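Kitchen Tips: Before You Pay for a Robot Arm

Grirnex quoted us 2350 for the arm. The gripper was another 691, and the mounting plate wasn't on the first quote at all. Ask for one total, in writing, with the plate, cables and a spare set of finger pads.

Measure under your wall cabinets too. Reach figures in a brochure assume open air – your elbow joint won't have any.

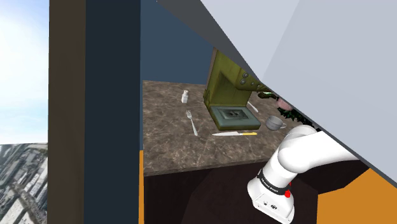

Try the layout in simulation first, but don't believe the timings. Padmavathi Alva got a clean run 10 times in a row on screen and 2 in her own kitchen. Mugs slide. Forks lie flat and won't be picked up.

Skip the service plan until you've read what it leaves out. Ours left out spills – in a kitchen.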